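Water level readings at Prarnley: changes to the manual method

From December, manual water level readings at the Prarnley observation wells will follow a revised field procedure. The revision covers the measuring point, the order of readings, the handling of the tape between wells, and the way a reading is entered when it can't be repeated. It doesn't change the logger interval, which stays at 30 minutes, or the list of wells in the network.

The reason for the revision is the comparison of manual readings with the logger record over the last pumping season. At most wells the two agree within the tolerance we use. At the Plalov wells they do not, and the difference isn't constant. A constant difference would point to a wrong cable length or a bad datum, both of which are easy to correct after the fact. A difference that moves from visit to visit points to the way the manual reading is made.

Three sources were found. The first is the measuring point. Several of the older casings were cut with a torch and the top edge isn't level. A reading taken from the high side and a reading taken from the low side will not agree, and the field sheets don't say which side was used. The second is the tape itself. The older tape had been spliced, and the splice was not recorded on the sheet for the wells read after the repair. The third is recovery time. Wells near the Piątek irrigation line were sometimes read while the water level was still coming up after a pump had stopped.

Measuring point

Every casing now has a notch filed on the north side and a paint mark beside it. All readings are to the notch. If the cap has been replaced and the notch is hidden under a collar, take the collar off. Do not read to the collar and subtract its height, even if the height is written inside the cap. The collars have been swapped between wells more than once.

The elevation of the notch at the reference well is 1165 feet. Elevations for the other wells are being carried from that point by level loop and will be issued as a single table when the loop is closed. Until then, record depth to water only. Elevations worked out in the field from the old table should not be written on the sheet, and any that have been written should be crossed through with a single line so the original remains legible.

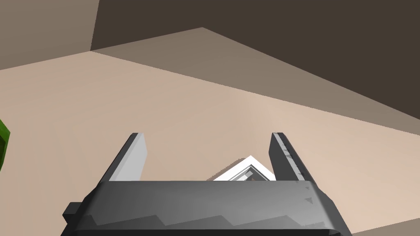 Rendered view of a gripper housing, seen from behind.

Tape handling

The tape in use has a conductivity probe on the end and sounds a buzzer on contact with water. Test it in a cup of water from the site before the first well and again after the last. Tap water in some houses in the district is soft enough that the buzzer responds late, so a test in the kitchen sink is no substitute.

Lower the probe slowly. When the buzzer sounds, raise the tape until it stops, then lower it again in small steps. Pinch the tape at the notch with a thumbnail and read it there. Make the reading twice. If the two readings agree to within one hundredth of a foot, write down the second. If they do not, make a third and write down all three without averaging. The office will do the averaging, and the spread is useful information in its own right.

Wet casing walls are the usual cause of a false contact. Condensation collects on the inside of the steel above the water, particularly on cold mornings, and a probe that brushes the wall will sound early. A false contact tends to be short and uneven. True contact is steady and comes back at the same depth. If the probe keeps touching the wall, turn the reel slightly or shift the tape to the other side of the opening, but bring it back to the notch before reading.

Wipe the lowest 50 feet of tape between wells with a clean cloth dampened with distilled water. Where more than that length went below the water surface, wipe all of it. Iron bacteria are present in at least one of the Plalov wells and it would be a poor outcome to spread them through the network on our own equipment. Do not use bleach on the tape. It attacks the markings and in time the jacket.

Order of readings

The wells will be read from the upgradient end of the network to the downgradient end, with the Plalov wells last. Part of this is hygiene, as above. The other part is timing. The Piątek line is normally shut down early in the morning, and leaving the nearby wells until the end of the round gives them the longest recovery. Write the time of each reading to the minute. A reading without a time can't be compared with the logger at all and will be dropped.

Well 4 is an exception. It is read first and read again at the end of the round. It is the deepest well in the network, it responds slowly to pumping, and the two readings together show whether the tape has drifted during the day. Barometric pressure will account for a small part of any change. The pressure record is kept at the office and doesn't need to be taken in the field.

Loggers

The loggers in the network are Lolar units of the unvented type. They record total pressure, meaning the weight of the water above the sensor plus the weight of the air above the water. The air pressure has to be taken off afterward with a separate record. A rise in the raw trace on a day when a high-pressure system moves in is therefore not a rise in the water table, and plots of the raw trace should not be passed around as if it were.

Do not pull the logger to make the manual reading. The tape will pass the cable in every well in the network. Pulling the logger disturbs the hanging depth, and a cable that goes back with a half twist or a snag at the cap can sit an inch or more off its old position. If the logger must be pulled for a download or a battery check, take the manual reading first, pull the logger, replace it, wait for one full logging interval, and take a second manual reading. Both go on the sheet.
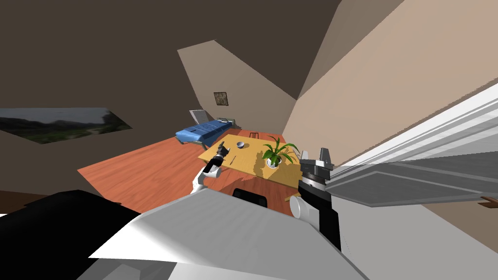 If the tape and the logger disagree, which one is taken as correct?

The tape reading is taken as correct when it was repeated within tolerance and has a time written beside it. The logger record is then shifted to match. Where the tape reading was not repeated, neither is adjusted and the period is flagged until the next visit.

Shifts are applied at the office and logged with the date of the field sheet they came from. A shift of less than two hundredths of a foot isn't applied. Where two visits in a row call for shifts in opposite directions, the logger is left alone and the field sheets are checked first. In last season's record this happened at the Plalov wells on most visits, and it was the pattern that led to the review.

Drift in the pressure sensor itself is slower and usually runs one way. It is corrected by spreading the difference evenly between two good tape readings. This assumes that the drift was even, which can't be checked. Periods corrected in this way are marked in the data file.

Hanging depth and alignment

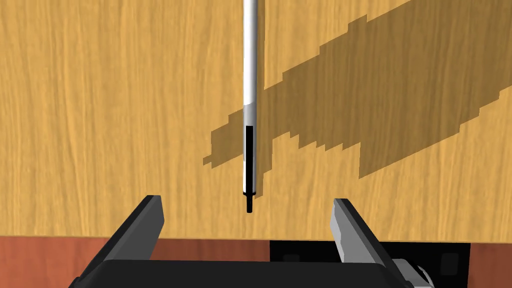 Hanging depth is set by the cable, but the reading also depends on the logger hanging free. A unit that leans on the casing wall can work its way up or down as the cable relaxes, and in a well that is out of plumb it may rest on a joint. The aim is a straight vertical hang down the middle of the opening, with nothing bearing on the side. A change in diameter on the unit, however slight, is a place for a cable tie or a strip of old tape to catch, and anything loose at such a step should be removed before the unit goes back down. Depth is measured to the sensor port, never to the tip of the nose cone.

Cables should be checked for stretch at the first visit after installation and once a year after that. Lay the cable out straight on a clean tarp, out of direct sun, and measure from the hanging loop to the sensor port. New cable stretches mostly in its first few weeks under load. Write the measured length on the well card and on the inside of the cap, with the month.

Field sheets

The new sheet has separate boxes for the first and second readings, the time, the condition of the cap, and pumping within sight or hearing of the well. Please fill in the last box even when the answer is none. A blank box has been read in the past as no pumping, and at two of the wells on the Piątek line that was wrong.

Old sheets may be used up for notes but not for readings. Completed sheets go in the tray by the office door, and scans are acceptable if the whole sheet is legible, including the margins. The old elevation table will be withdrawn when the new one is issued.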